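Laborbuch, 22. Oktober 2021
Thema: Beschaffungsplanung Armplatz 2, Stand nach der Runde mit Somtochukwu

So, jetzt muss ich das endlich einmal ordentlich aufschreiben, bevor mir die Zettel wieder durcheinandergeraten (zwei sind schon weg, und auf einem davon stand der Preis für die Tischplatte). Wir sind uns inzwischen einig, dass wir vor Februar nichts bestellen, was man nicht vorher in der Simulation wenigstens grob durchgespielt hat. Die Szene mit dem Esstisch läuft ja, und für die Frage, was wir an Greifer und Kameras wirklich brauchen, taugt sie viel besser, als ich im Sommer gedacht hätte!

Zuerst der Greifer. Der Händler Plulska bietet uns den Zweifinger mit einem Satz Wechselbacken für 987 Euro Aufpreis an, und Somtochukwu Tamuno hätte sie am liebsten gleich mitbestellt. Ich bin da noch zögerlich. Für Becher und ähnlich schlanke Sachen kommen wir vermutlich mit den Standardfingern zurecht, aber beim Buch, wenn es flach auf dem Tisch liegt, sehe ich noch keinen vernünftigen Griff.
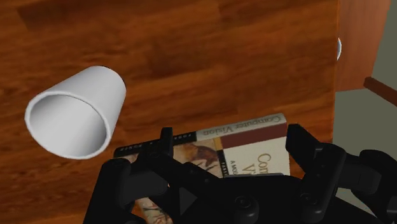 Die Backen kommen also vorerst auf die Wunschliste, Priorität B, und ich frage bei Plulska nach, ob man sie vier Wochen zur Probe haben kann. Bei der letzten Bestellung waren sie in solchen Dingen wirklich sehr entgegenkommend, das muss man ihnen lassen. Lieferzeit laut Angebot 18 Werktage.

Dann die Kameras, und da haben wir am längsten geredet. Skestlow hat ein Modell für 190 Euro das Stück, klein und leicht, das könnte man direkt am Handgelenk montieren. Ich hätte gern eine dort und zwei fest im Raum, also 570 Euro, dazu noch Halterungen und Kabel. Somtochukwu meint, eine feste genügt, und wir sollten das Geld lieber in eine anständige Beleuchtung stecken. In der Simulation haben wir es ja mit dem Licht sehr bequem, im echten Labor kommt nachmittags die Sonne herein, und dann sieht alles Weiße gleich aus. Ein gutes Argument, ich gebe es zu, auch wenn ich an meinen zwei festen Blickwinkeln hänge.
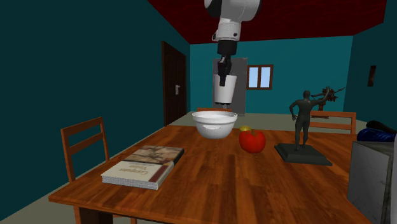

Vorschlag zur Güte: Wir bestellen erst einmal zwei Kameras (eine Handgelenk, eine fest), rendern aber weiter mit mehreren Ansichten und schauen, wie viel uns die zusätzliche bringt. Nachbestellen geht bei Skestlow jederzeit.

Der Gesamtrahmen für das Zubehör liegt bei 3000 Euro, der Arm selbst läuft über einen anderen Topf, den Ogundipe verwaltet. Vorläufig gerechnet:

Kameras, 2 Stück: 380 Euro
Wechselbacken, falls doch: 987 Euro
Beleuchtung: Angebot von Sirnska fehlt noch
Tisch, Stühle, Requisiten: möglichst aus dem Bestand

Bleiben ohne Licht und Kleinkram 1633 Euro übrig, was sich gemütlich anhört, aber ich kenne uns. Die Requisiten sollten wir übrigens bald zusammensuchen, am besten gleich in den Maßen der Modelle, dann müssen wir später nicht alles neu skalieren. Becher und eine große Schüssel finden sich sicher in der Teeküche, bei der Statue bin ich überfragt (Flohmarkt?).

Auch der Platzbedarf ist noch offen. Mit Stühlen rundherum wird es in unserer Ecke eng, und der Schwenkbereich muss frei bleiben. Ich klebe morgen die Umrisse mit Kreppband auf den Boden, dann sieht man es wenigstens.

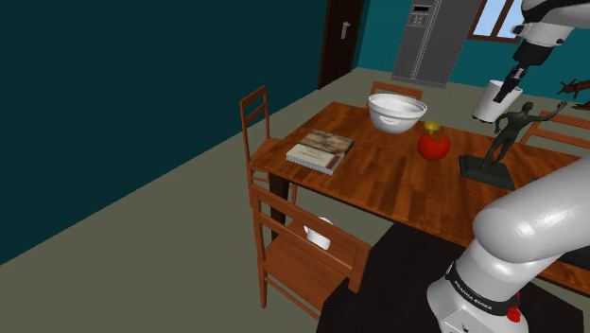 Esstischszene in der Simulation, Becher im Greifer über dem Tisch, rechts unten der Arm.

Offen: Probestellung der Backen bei Plulska anfragen (ich). Bei Sirnska wegen der Beleuchtung nachhaken, bitte mit Maßen der Ecke (Somtochukwu). Mit Ogundipe klären, ob die Kabel aus dem Armtopf bezahlt werden können.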